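Keep the Laundromats Open

The last coin laundry in Wakow closed in May. The owner of the building on Ross Street wanted a tenant who would pay more, and the lease was up. A phone store is going in. The city council spent five minutes on it at the end of a long meeting, which is less time than it gave to the color of the new parking meters.

I think the council got this wrong, and I think most towns our size are getting it wrong in the same way. We treat a laundromat as a private business like any other. If it fails, the market has spoken. But we don't talk that way about a pharmacy or a grocery store. When the grocery store in Plonditz shut down, there were public hearings and a tax break for whoever would take over the space.

Washing clothes belongs on the same list. The Bresero apartments have 92 units and no hookups for a washer in any of them. The basement machines were taken out after a leak and never replaced. People who live there now ride the bus to Plonditz with their bags, or wash what they can in the bathtub and hang it over the shower rod.
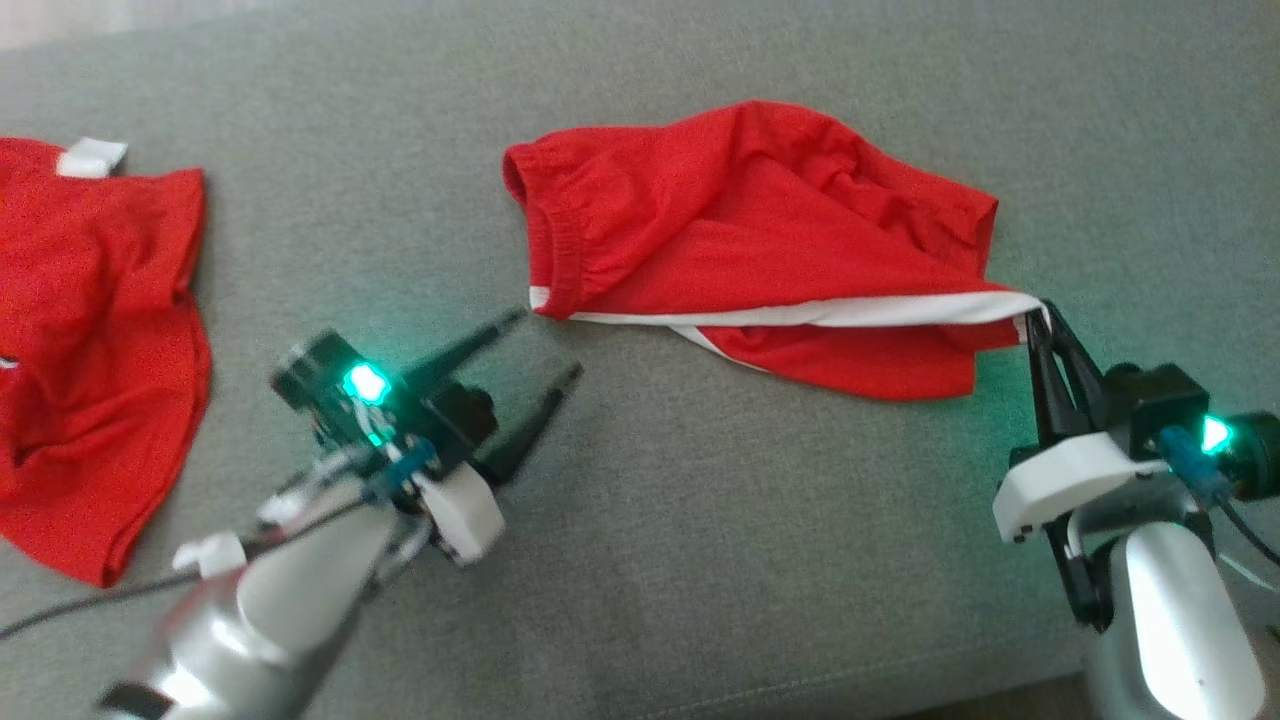
Red clothes on gray fabric, one with a small white tag.

I used the Ross Street laundry for six years before I had a machine of my own. It was not a pretty place. The change machine ate bills, and the dryers on the back wall ran so hot that I ruined two sweaters in them. But it opened at 6 a.m. and it was a short walk from the bus stop. Parents brought their kids and did homework at the folding tables. I learned about my next apartment from a card on the bulletin board.

The usual answer is that people can use a pickup service. I looked into it. The one that covers our area charges by the pound, and a family washing every week would have paid $1,074 more over a year than it spent on Ross Street. That is a lot of money for someone who is renting precisely the kind of apartment that has no washer. The service also wants a credit card and a smartphone.

There are things a town can do. It can lower the water and sewer rate for coin laundries, a cost that owners complain about more than rent. It can require new buildings above a certain size to put in shared machines, and make old ones repair what they already have. It can rent out space it owns. The former bus office in Wakow has drains, parking, and a front door that faces the stop, and it has been empty for three years.

Some of my neighbors say this is not the city's job. The city already runs a boat ramp that has 200 permit holders. I have no problem with the boat ramp. I would just like the people in the Bresero apartments to get the same attention as the people with boats, and the bus office would be a good place to start.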